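Lint on dark socks, what works?
Laundry board, page 1 of 2

iteton
Every wash leaves pale fuzz on my blue socks. I bought the Onik dryer balls for $18 and I can't tell any difference.

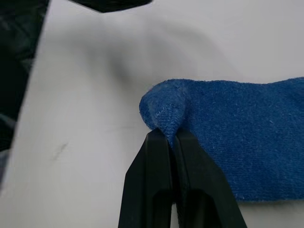
I wash at 2000 cycles a year, or it feels like it with kids. Cold water, liquid soap. Should I turn them inside out?

Irfan Sembiring
Inside out, yes. Keep towels out of that load. Dryer balls are a waste of money.

mapleden
Disagree on the balls, mine help. Vinegar in the rinse did nothing for me.

iteton
Navy pairs are in their own load from now on, no towels.
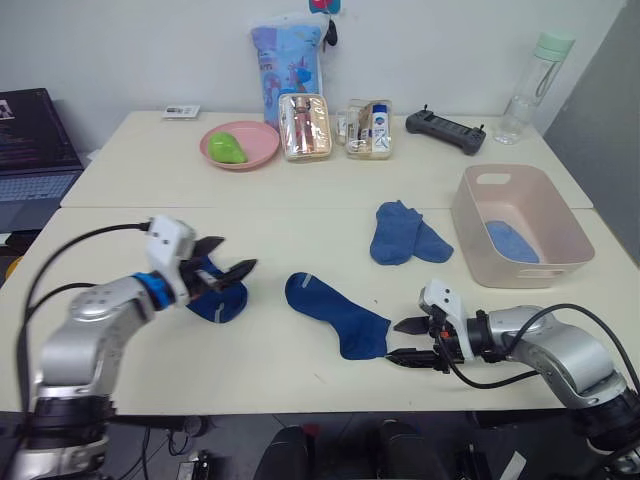 Still deciding on vinegar.

Retno Teoh
Skip it, the rubber seals don't like it. Clean the lint filter first.

Irfan Sembiring
Half a cup won't hurt a seal. Agree on the filter.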